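Nachgefragt: Störung am Schüttplatz in Skeltby

Im März blieb der Roboterarm am Schüttplatz der Versuchsstelle Skeltby mitten im Ausgießen stehen. Die Leitung der Stelle gab dazu Auskunft. «Der Greifer meldete einen Kraftverlust, die Steuerung von Cudanix reagierte darauf erst nach 12 Sekunden», heißt es dort. Vorgesehen sei ein sofortiger Halt.

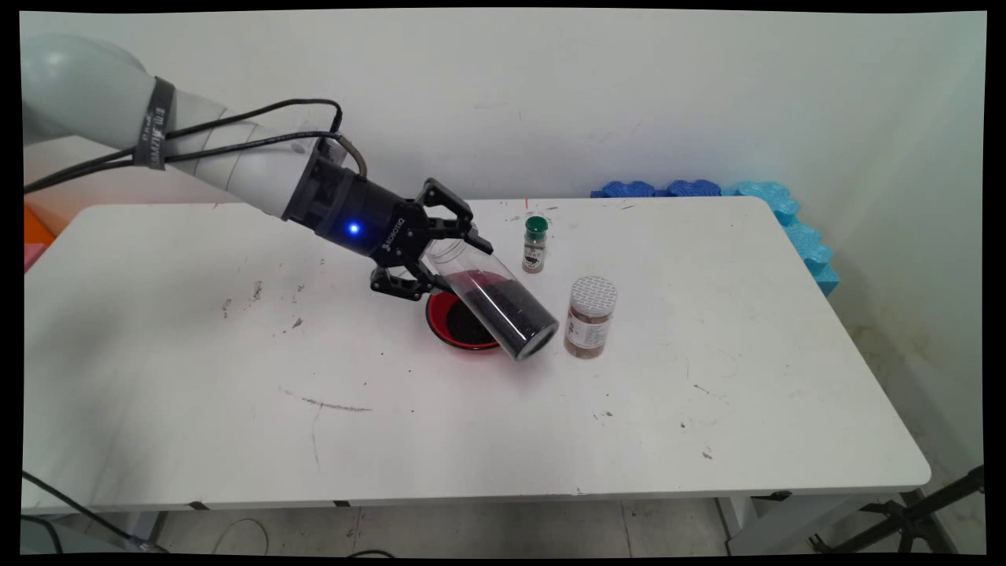
Letzte Änderung dieser Seite: April, 17:30 Uhr

Geübt wird das Umfüllen körnigen Materials aus einem durchsichtigen Behälter in eine flache rote Schale. Verletzt wurde bei der Störung niemand. «Der Behälter rutschte 7 Millimeter durch die Finger. Bei einem schwereren Gefäß hätten wir ihn verloren», so die Leitung. Ursache war nach ihrer Darstellung ein falsch übernommener Grenzwert aus dem Vorgängerprojekt Tapley.

Der Grenzwert ist inzwischen berichtigt. Vor der Freigabe waren 30 Durchläufe ohne Meldung verlangt. Ob der Standort Sternetby dieselbe Einstellung verwendet, wird noch geprüft. «Bis dahin ruht dort der Betrieb.»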